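The Allcombe Shallow Dish, White with Lavender Rim
From the Lashari tableware range

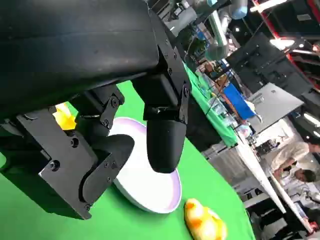
The Allcombe dish in white, with the pale lavender band, on a green tabletop.

We have been selling the Allcombe for a good while now, and it is still the dish we reach for first in our own kitchen. It's a plain, shallow thing with a white inside and a soft band of lavender around the rim, and I think the plainness is why people keep coming back for another (and then two more, usually, once the family has gotten hold of the first one). Everything looks nice in it. Olives, sliced peaches, a scoop of potato salad, the odds and ends you bring home in your pockets!

Kausar Abbasi drew the Allcombe for us after a long spell of making very fancy plates, and she wanted something that could live on the table all day without getting in anybody's way. The low wall makes it easy to reach into, and that goes for small hands too. A lot of our customers buy it for children's snacks or for play kitchens, and we've had some lovely notes about toy suppers being served in it. We sell it as a proper dish for food all the same - it isn't a toy, and it has the same finish as the rest of the Lashari range.

The lavender is paler than people expect from the name. If you are hoping to match it to a strong purple cloth or a deep violet mug, please order one first and see how you feel about it at home before you buy a full set. Next to green it looks fresh and springlike, and against bare wood it goes quieter, almost gray in the evening. Plenty of people mix it with the all-white Cekham plates, which are a touch deeper and stack separately.

Care

Wash it by hand or on the top rack of the dishwasher. Skip the scouring pads, please, and go easy on the rim in particular. Tea and berry stains lift with a little baking soda and warm water left to sit while you do the rest of the dishes. The Allcombe is fine for serving warm food but it shouldn't go in the oven or under the broiler. We don't recommend the microwave either, though we know a few of you do it anyway.

Ordering

Sold singly or in a box of 12, and the dishes in a box all come from the same batch so the bands match nicely. Orders over $75 ship free. Cafes, schools and nurseries wanting 50 or more should write to Priit Lukoševičius at our Stukeso warehouse before placing the order, so he can set the right number aside and work out the freight with you. He's very patient with questions about color.

If a dish arrives chipped, keep the packaging and send us a photo within two weeks. We'll put another in the mail and you needn't return the broken one.

The next batch was finished in September 2025 and is in stock now. The matching Allcombe cup is still being worked on - we had hoped to have it ready in June, but the handle wasn't comfortable and Kausar has gone back to the drawing board with it. You can leave your email on the cup's page if you'd like to hear when it arrives.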